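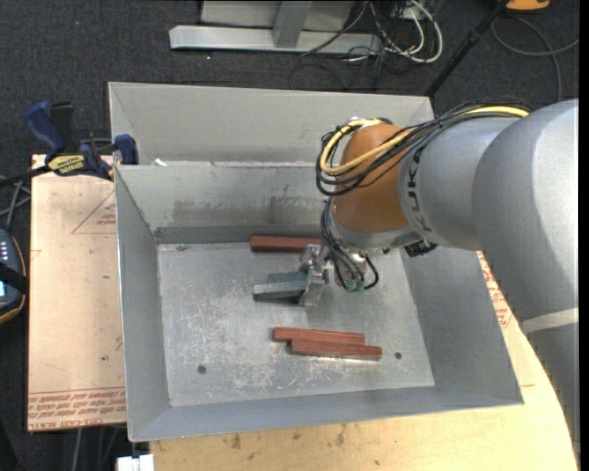 Bin picking on the KUKA, red bars and the gray-green piece. Long thread on house rules, get a coffee ☕

**1/** So I promised a few of you I'd post the actual rules we use for bin cells, the ones taped up at Ukadley and now copied (badly, by me, in marker) at the Truvgate shop. They're written for small shops and test setups with one arm, one bin and a handful of people who all think they know where the arm is going next.

**2/** Disclaimer first! I'm a cell tech, I'm not your safety assessor. If your site has a risk assessment, it beats anything I type here. If your site doesn't have one, please go write one before you read tweet 3. I'll wait.

**3/** Rule one: the bin gets held down. Every time, even for a five-minute try. A sheet-metal bin feels heavy when you carry it and weighs nothing at all when an arm leans on a wall. There's a bar clamp on the corner in the photo, jaw right up by the rim. One clamp is a minimum, and I like two on opposite corners once the picks go deep.

**4/** And clamps have handles, and handles stick out. Put the clamp in your collision model. The whole clamp, bar and handle too. I've seen a beautiful model of a bin, every sloped wall measured, and no clamp in it anywhere. Guess what got hit.

**5/** Rule two: mark where the bin lives. Tape, pencil, a wooden stop screwed to the bench, I don't care. If somebody bumps it, you want to see that by eye before the arm finds out for you. After any bump we re-teach the bin frame at slow speed. "It looks fine" isn't a measurement, sorry.

**6/** Rule three is the pendant. Whoever is holding it is the operator and everybody else is a visitor, including the boss and including whoever wrote the program. One person, one pendant. If you hand it over, you say it out loud. We literally say "yours" and wait for "mine." It feels silly for a day and then you stop noticing.

**7/** Don't set the pendant down where you'd have to reach past the arm to get it. Pick one spot for it and keep that spot clear. Ours at Truvgate is a hook by the gate, and yes, I nag about the hook.

**8/** Rule four: hands out of the bin unless the arm is in a safe stop. A hold in the program doesn't count. A pause doesn't count. "It's waiting on vision" REALLY doesn't count, that's the one that gets people. A part lands crooked, you can see exactly how to nudge it, your hand is halfway there before your brain is. Use the stop. Then nudge.

**9/** Somebody always asks about a stick. "Can I poke the part with a stick?" No stick. The stick is attached to you.

**10/** Okay, speed. For anything new (new part, new gripper fingers, new bin) we run in manual reduced speed and the thumb stays on the enable switch. First full pass with the bin empty, then one part, then a few. Three bars on the floor of a bin is a perfectly respectable test load. You learn more from a few parts you can follow than from a heap.

**11/** Parts flat against a wall are their own thing. See the bar along the foot of the back wall in the photo? That's the kind of spot where a finger wants to go exactly where the sheet metal is. Our rule: no wall picks in auto until someone has stepped through the approach by hand and written down the clearance. Written down, in the log, with initials.

**12/** Same for two parts lying side by side. Decide ahead of time what the arm does if it comes up with both, or comes up with nothing. "Retry" needs a number after it. Unlimited retries is how you end up watching the same bad pick all through lunch.

**13/** Cables!! My favorite topic, everybody hates it when I get going. The bundle on the arm needs slack for the worst wrist angle in the program, and not so much slack that a loop can catch the rim of the bin. So you jog the wrist to both extremes, over the bin, at the lowest pick height, and you watch the cables and only the cables. Have somebody else drive if you have to.

**14/** We do that jog check at every dress pack change and again every 1000 cycles. At 2000 cycles we take the ties off and look under them. Those numbers are ours, picked by us, for our arm. Your manual has numbers too and you should go read them.

**15/** Floor cables count as well. Anything crossing the place where the operator stands gets routed or covered before auto mode. When you back away from an arm you're not looking at your feet, and the last thing you want is to go down with the enable switch in your fist.

**16/** The log. It's a dumb spiral notebook. Date, who had the pendant, what changed, what got touched, what stopped the arm. The Vondari folks use a spreadsheet and theirs is prettier, but ours gets filled in because it's right there with a pen tied to it. First entry in the new one is 8/5/23 and it says "moved bin, re-taught, clamp slipped, tightened." That's the level of detail I want from everybody.

**17/** Our printed sheet has 17 lines on it. It used to be longer and people skimmed it. If you're making your own, I'd cap it at one page in a font you can read from where you stand. When we add a line we try to merge two old ones — it's a fight every time.

Couple of replies since folks are asking:

↳ Yes, the rules apply to "just a quick demo." Especially the demo. Visitors stand where you put them, and you put them somewhere before power goes on.

↳ Does a fence get you out of any of this? It gets you out of some of the visitor stuff. Somebody still has to go inside to teach the thing.

↳ Bare metal floor vs. a liner: we go back and forth. Liner is quieter and kinder to the parts, but it creeps, and then your floor height is off. If you use one, fasten it and re-measure. Blackburn runs bare floors and lives with the scratches.

↳ I'll put the one-pager up later in August once I've retyped it. Right now it has coffee on line four and an arrow pointing at nothing.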